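Prinditz Finishing List
Subject: Re: Oil or varnish for a table that gets used hard?
From: Haf Kneath
In reply to: Urho Nurmi

Urho Nurmi wrote:

> I have a table to finish for the Zalgate library reading room. The top
> is red oak, glued up from boards I planed last winter. They want it
> done by the end of June and they want it to stand up to coffee cups,
> wet coats and kids with markers.
>
> I normally use Trellelance oil and I like how it looks. But everyone
> at the library keeps saying "varnish" and I haven't brushed varnish on
> anything that size in years. Last time I got dust in every coat and
> ended up sanding half of it off.
>
> Also, is 300 grit too fine before oil? I have a pile of it from Laing
> and would like to use it up. And do I need to finish the underside or
> is that a myth?
>
> Urho

Urho,

I would use varnish on this one, and I say that as someone who uses oil on nearly everything in my own house. The question I ask is who is going to look after the table. At home I can see when the oil is getting thin and I can wipe on another coat on a Friday evening. A library will not do that. It will get wiped with whatever spray is under the sink, every day, and in a year or so an oiled oak top will have gray rings on it where the cups sat.

The gray or black marks on oak come from tannin meeting iron and water. Any steel thing left on a damp top will do it. Oil slows the water down for a few minutes. Three good coats of varnish will hold it off for an evening.

On the dust: wiping varnish solves most of it. Thin your regular oil-based varnish with mineral spirits, half and half, and put it on with a folded cotton cloth. It dries to the touch much sooner than a brushed coat and picks up less while it does. You need more coats to get the same build. I plan on six or seven for a tabletop. I sweep the night before, leave the shop shut, and don't run any machine until the coat has set. I also quit wearing my shop sweater for finishing, which made more difference than I expected.

Don't sand between every coat. Let the first two go on, then level lightly, then do it again before the last one. If you cut through at an edge you will see a pale spot. Stop there, wipe on two more coats over the whole top and leave it alone.

On the grit: 300 is finer than you want on bare oak under either finish. I stop at 180 for varnish and 220 for oil. Past that you are polishing the hard grain and the finish has less to hold on to. Keep the Laing paper for leveling between coats. It is about what I would buy for that anyway, and you will go through a fair amount of it.

On the underside: yes, put something on it, but it doesn't have to match the top. Two wiped coats are plenty. It won't stop the top from moving with the seasons. A wide oak top is going to move whatever you put on it. What the finish does underneath is keep spills and mop water from soaking in at the edges, and it makes the thing nicer to pick up. The movement has to be handled by how you fasten it. Slotted holes or figure-eight fasteners, and leave the screws just snug.

The same goes for anything you fix around the top. I have seen people run a rail or a clear panel tight along the end grain in February and then wonder in August why a corner has opened up. Leave a gap across the width. Along the length of the boards you can fit things close, since wood hardly changes in that direction. If the library ever asks for one of those clear surrounds to keep papers from sliding off, finish the top completely first and let it cure before the plastic goes near it. Mineral spirits fumes in a closed corner do nothing good, and it is very hard to get a cloth in there afterward. 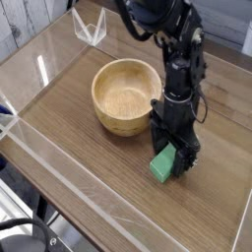 Brown wooden tabletop with clear acrylic walls.

For cleaning once walls like that are on, tell them plain water and a soft cloth, with a drop of dish soap if needed. Ammonia window spray can craze acrylic over time and it isn't kind to a new varnish either.

As for how long to wait, dry and cured are different things. You can turn the table over after a couple of days if you lay it on clean blankets. I would keep books off it for two weeks and I wouldn't let a hot cup on it for a month. If they are holding you to the end of June, count back from that and you'll see you should start soon. Cool damp nights will stretch every coat.

One more thing. Make a test board from the offcuts and take it through every step, including the coffee. Leave a wet cup on it overnight and show the library people. Put oil on one half and varnish on the other if you want to settle the argument. I keep mine on a nail by the door with the schedule penciled on the back, and I have gone back to them many times.

Let the list know which way you go. I would also like to hear how the oak was to plane, as I have a stack of it waiting here.

Haf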